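We use cookies to make this site work better for you. By clicking Accept you agree to our use of cookies. Accept | Manage settings

Ground Rules for Grippers: What I Learned Writing a Practice Guide for Fruit Handling

Project report, 2019-03-16

When I signed up for the automation project I figured I'd be building something. I had a whole sketchbook ready! Instead I got the job everybody else had skipped on the sign-up sheet, which was writing the rules for how our group handles fruit with hand-held grippers. I sulked for a day and then got weirdly into it.

So the background is this. Our course project is called Prusine, and the idea is to collect good demonstrations of people picking up, moving and putting down ordinary household stuff, starting with fruit. You hold a two-finger gripper in your hand, you do the task, and the recording gets used later to train an arm to do the same thing. The group before us (their project was Lareo) left behind a shared folder of 400 recordings and one page of instructions. The page said "grasp gently" and "be consistent." That was pretty much it.

I went through 60 of the Lareo recordings first, because I wanted to know what people did when the rules were that thin. Every person had their own style. One started with the fingers wide open, the next had them half closed. Some put the fruit down and let go, some let it drop the last little bit. None of it was wrong exactly, because there wasn't a rule to break – but you couldn't compare one recording with another, and sorting them took me most of my spring break.

My first draft of the guide had 58 rules. I'm a little embarrassed by that. I tested it on my roommate, who got as far as the second page and asked if she could go eat. The version we use now has 10, and it fits on one sheet of paper that can sit next to you while you work. Cutting it down was harder than writing it, and I argued with myself about almost every line.

The rules I care about most are the ones on contact. Both pads should touch the fruit before you squeeze, and you close only until it stops slipping. Then you hold for a slow breath before lifting. With a soft fruit you aim for the widest part and keep the pads flat against the skin. If the fruit turns in the fingers, you set it down and start over, and you mark that attempt as a miss. You don't delete it! This was my biggest fight with the group, since a folder full of perfect grasps looks great but tells you nothing about how a grasp goes bad. 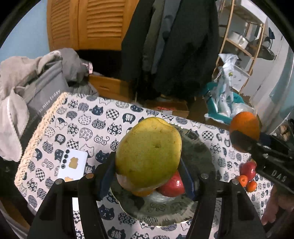

Should two people working at the same table follow one set of rules or two? One set, plus a spoken "mine" before either person reaches for a piece, so two grippers never go for the same fruit.

I added the "mine" thing in March after we started doing sessions in pairs. It feels silly for the first couple of minutes and then you stop noticing. The other pair rule is that you agree on the order before you start, out loud, and if someone wants to change it you both put your grippers down first. I got that from the safety sheet at the Juritz workshop on campus, where they make you step back from the bench before you talk about changing a setup. Totally different machines, same idea.

Then there's the question of the surroundings, which I went back and forth on more than anything else. My first version said to clear the table and use a plain background. It sounded sensible and very scientific. But the arm is supposed to end up working in people's homes, and people's homes have patterned tablecloths and coats and bags all over the place. So now the rule says to leave the room the way it is, and only move things that could get knocked over, get wet or hurt someone. Phones can stay on the table if they're out of the reaching path. Names, addresses and mail get put away, and everybody in the house has to say okay before we record anything.

We swap fruit between sessions too. A bruised piece comes off the table, and it gets written down on the log sheet with which grasp it came from, if you know. Fruit that's been handled for a recording doesn't go back in the kitchen bowl until it's washed. I'd love to say I thought of that one myself, but it came from a classmate's mom.

I should talk about what didn't work. I tried a scoring system, with points for smoothness and speed, and I named it Sakai so it would sound official. People started racing. The holds got shorter and the put-downs got sloppy, and I threw the whole thing out after one afternoon. What's left of it is a single box on the log sheet that asks "Would you do this one again the same way?" People write surprisingly useful things in there, way more than they ever did with the points.

If I had another semester I'd work on the put-down rules, because they're still the weakest part of the sheet. "Release when the weight is on the surface" is fine for a flat table. It doesn't help much when you're setting something round on top of other round things, and I haven't found wording that two people read the same way. I have four versions in my notebook and I don't like any of them yet. The current sheet, the log form and my marked-up copy of the long draft are all in the Prusine folder, and the long draft is the one with the coffee stain scanned into page three.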